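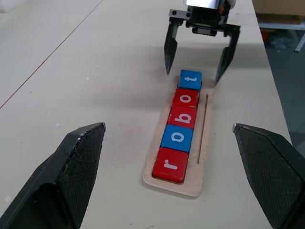
2 min read

Reference > Automation > Faults > Grip slip

Overview Causes Detection See also

Grip slip (letter-block task)

Grip slip is a fault in which a held part shifts between the fingers of a gripper without the controller registering the change. It was documented by Jocelyn Girard at Gredoneo, using a two-arm cell and wooden letter blocks that spell "robot" in a tray. In a run of 50 placements, 4 ended in a slip.

Causes

The usual cause is uneven contact. Chipped coating along a block's edge, or scuffed finger pads, can reduce friction on one side — the block then turns under load. Raising the grip force corrects the turn but wears the coating faster.

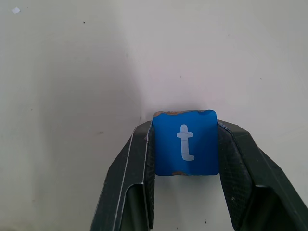 Detection and safety

Motor current alone is a poor indicator. The Paline controller compares finger width every 32 milliseconds and stops both arms if two readings in a row disagree. Hands must stay clear of the tray until the stop is confirmed, as the second arm may still be closing.

Related articles
Gotevwood tray
Ng stop test
Pad wear
Two-arm collision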